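Reserve policy for a small nonprofit: how many months?
Board & Finance forum, Small Organizations

mulder_pantry
October 17, 2018
We run a food and clothing pantry in Mokville. One paid director, two part-timers. Our county grant is up for renewal in November and we've been told to plan for a cut. At our last meeting Wayne MacPherson, our board chair, proposed that we write a reserve policy of 3 months of operating costs and stop opening new programs until we get there. Half the board thinks donors will see money in the bank and quit giving. What do other groups our size do?

ledgerline
Three months is normal and I wouldn't apologize for it. Put it in writing, say what it can be spent on and who has to vote. Donors who read a 990 already know what a reserve is. The ones who don't read it won't notice.

gositz_kate
I disagree with ledgerline on the last part. We serve Gositz and two townships, and when our balance showed up in the local paper we heard about it for a year. One family foundation cut us from $2419 to nothing and told us we didn't need it. We still keep a reserve, but we now call it a "grant delay fund" and the letter that goes out with the budget explains it.

mulder_pantry
Did you get any of the foundation money back?

gositz_kate
No. We replaced part of it with a sponsor.

swillems
Siebe Willems here, I keep the books for Cestuna Family Services. Before you pick a number of months, split your costs. Payroll and rent go in one column. Things you can stop buying go in the other. Our reserve only covers the first column, and that brought the target down enough that the board quit arguing.

Also look at what you get in kind. If your clothing side is mostly donated, it shouldn't be in the target at all. You do have to value it for the books, and people get sloppy there. What we do:

1. Log donated goods the day they come in, by type. Shoes, coats, bedding and so on.

2. Use one thrift value list for the whole year. A pair of sneakers gets the used price on the list, whatever they cost new.

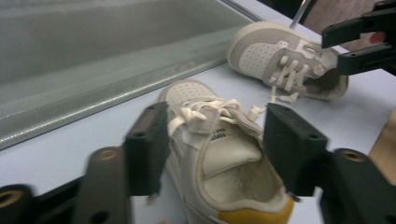 3. Keep the in-kind total on its own line so it never gets mixed up with cash. A grant reviewer once read our total revenue as money in the bank.

ledgerline
Good list. I'd add that anything you hand straight to another agency may not be your revenue at all. Ask your accountant.

tworivers_bd
I'm going to argue with the whole idea. We have 200 families on our rolls and a wait list of 100. I can't look at that list and vote to park cash. Spend it, and if the county cuts you, cut back then.

swillems
And who do you lay off first? We did it your way once. We missed a payroll while a reimbursement sat on somebody's desk at the state. Two good people left — one went to the hospital, and we never hired anyone as good.

tworivers_bd
That's a cash flow problem. A line of credit fixes it.

gositz_kate
If the bank will give you one. Ours wanted a personal guarantee from a board member.

mulder_pantry
Same with ours when we asked. Thanks all. I'm taking the two-column version to Wayne and asking for 3 months of payroll and rent only. I don't think he'll like leaving the programs out, but it's a number we could reach. Will post what the board decides after the county votes.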